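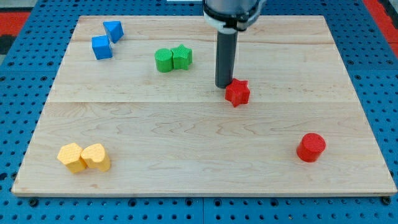 A reader in Kurnon wrote in to ask whether a maple board that has gone dull and a bit furry can be brought back without taking it to a shop, and whether olive oil will do the job. Yes to the first, no to the second. Olive oil goes rancid in the timber and you will smell it by the end of summer.

The method below suits any bare timber board, benchtop offcut or kitchen tray made from pale hardwood. It won't work on a board with a varnish or lacquer on it. To check, put a drop of water on the surface. If it beads up and sits there on a board that hasn't been oiled for a year, there is probably a film finish and you'll need to strip that first.

What you need

Food-grade mineral oil (the chemist sells it as liquid paraffin)
Beeswax, a small block
Sandpaper in 120, 180 and 280 grit
A cork sanding block
Two or three cotton rags
Coarse salt and half a lemon
An old saucepan and a clean glass jar

Cleaning

Scatter salt over the board and scrub it with the cut side of the lemon, working along the grain. Leave it for five minutes, then wipe it down with a damp cloth. Don't put the board in the sink to soak. Glued joints will put up with a splash but not an afternoon under water. Stand the board on its edge overnight so both faces get air.

Sanding

Start with 120 only if there are knife marks you can catch with a fingernail. Otherwise go straight to 180. Sand with the grain, keep the block flat and don't chase one deep mark, or you will end up with a hollow that collects water. Do both faces and all the edges.

Wipe the board with a damp rag and let it dry. The grain will lift and feel rough again. Go over it lightly with the 280 and brush off the dust. On maple I stop there, as finer paper closes the surface up and the oil takes longer to get in.

If a joint has opened, fix it before oiling. Glue won't hold on oily timber.

Oiling

Pour on more oil than looks sensible and spread it with a rag. Give it 6 hours, then wipe off whatever is left sitting on the surface. Turn the board over and do the other side. A dry board will take three coats, and end grain might want four. Oiling one face only is a common cause of cupping.

Wax

Melt one part beeswax into four parts mineral oil in the jar, with the jar standing in a saucepan of barely simmering water. Let it cool to a soft paste. Rub on a thin layer, leave it for 8 hours and buff it with a dry rag. Whatever is left over keeps in the cupboard for a year or more.

Upkeep

Wash by hand, dry straight away and store it upright. A board in daily use needs oil once a month, less often if it mainly comes out for bread. Mineral oil doesn't harden, so the rags can be washed and used again. If you swap to linseed or tung oil, lay the rags flat outdoors to dry before binning them.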